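Folding clothes on the bed
Posted February 1, 2022

A made bed is the best folding table in most homes. Pull the cover flat first – creases in it end up in the clothes. Clear off chargers and cords, or at least push them to the far side.

Trousers: lay them front down, smooth along the seams with the side of your hand, then bring one leg over the other. Fold up from the hem in 2 turns.

Elastic waists: hold the waistband at both sides and give it a gentle pull so the gathers sit evenly. Tuck any drawcord inside before you fold.

Knits: fold, never hang. Ribbed cloth stretches at the shoulders after 6 months on a hanger.

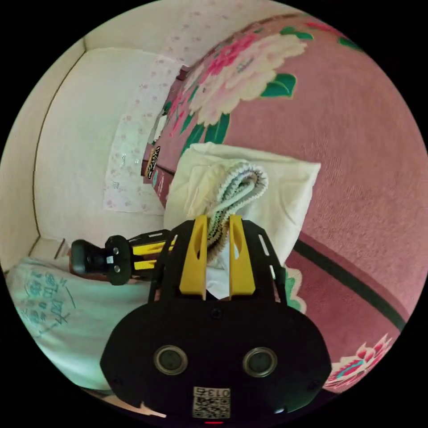
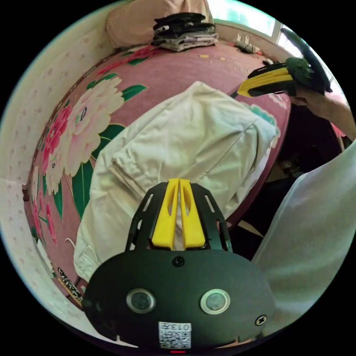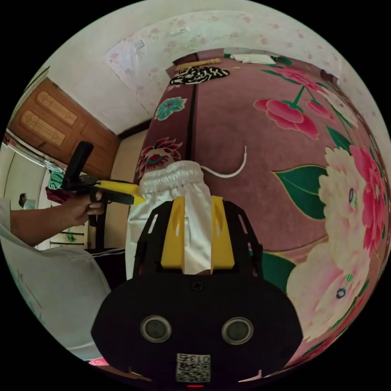 Light-coloured fabrics, against pink florals each time.

How do I stop satin sliding out of the pile?
Put it between two cotton pieces, or roll it and stand it at the end of the drawer.

Stack by colour or by person, whichever you'll keep up. Heavy things go at the bottom. A stack taller than 20 cm will lean, so start a second one. We use the shallow Fankhauser drawers for tops and keep trousers on the shelf.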